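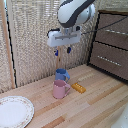 The Trorosness Woodland Association made its annual study visit in August 2018 to the Chaimongkol sawmill and joinery works, outside the town of Zendmont. The visit was open to all members in good standing and was devoted this year to the use of small-diameter and mixed-color hardwood, a subject raised repeatedly at the general meeting in May. Much of the wood taken from our members' thinnings is too narrow to be sold as wide board, and its color varies from one log to the next. It can nevertheless make a serviceable surface. A tabletop of narrow parallel strips, pale beige and tan with an occasional darker orange-brown one among them, shows how such variation may be left in plain view. The association wished to learn how a mill sorts for work of this type and what it is prepared to pay.

The party of 26 was received in the log yard at the north end of the property. The works draws most of its supply from within the Vuvivness valley and accepts loads from private owners as well as from contractors. Logs are measured on arrival and stacked by species. Our hosts asked that members stop painting log ends with ordinary house paint, which hides the grade marks. A wax sealer, applied on the day of felling, was recommended instead.

Members then proceeded to the saw hall. The main band saw was running on ash during the visit, and conversation was possible only from the gallery. Short logs, down to a length the association had previously understood to be unsalable, are now taken in a separate lane on the west side of the building. The lane was added two winters ago and had not been mentioned in the price list sent to members. The works has agreed to correct the list.

The drying kilns occupied the greater part of the morning. There are four, of which three were in use. Narrow stock is dried on a slower schedule than wide board of the same thickness, in order to limit twisting in the shorter pieces. Several members asked whether air drying at home would raise the price offered. The answer was that it seldom does. The works prefers to receive green wood and control the whole process, and it has turned away home-dried loads in which the moisture content differed greatly from board to board.

In the joinery shop, strips are planed, sorted and glued edge to edge. Sorting is done by eye at a long bench under north light. Customers may order an even color or a mixed one, and the mixed grade now accounts for the larger share of orders, chiefly from cafes, schools and offices. The price to the woodland owner is the same for either grade. This was a disappointment to those who had hoped that uniform pale wood would earn a premium, and a relief to others.

Lunch was provided in the drawing office. The discussion that followed dealt mainly with transport. The works will send its own truck for loads of 16 tons and above; smaller loads must be delivered by the owner. Members on the upper valley road, where the bridge carries a weight limit, are at a clear disadvantage. It was proposed that neighboring owners combine their loads at the old station yard, and the association will write to the county regarding access.

The afternoon ended at the offcut store, which is open to the public. Bundles of kindling and bags of shavings are sold at the gate. About 500 bags leave the site in a normal winter month, most of them for stable bedding.

The association thanks the management and staff of the Chaimongkol works for their courtesy. The revised price list and the kiln schedule for narrow stock will be mailed to members once received. Requests for a second visit should be addressed to the secretary in writing.

Search this site Enter keyword Go

14 shares
3 comments

uppervalley_owner
The station yard floods at the lower gate every spring. Please raise this with the county in the same letter.

Ashgrove
Does the short log lane take cherry? I have a fair amount down since the storm and did not hear species mentioned.

Association office
Cherry is accepted if the logs are straight and free of wire. Please call the mill before loading.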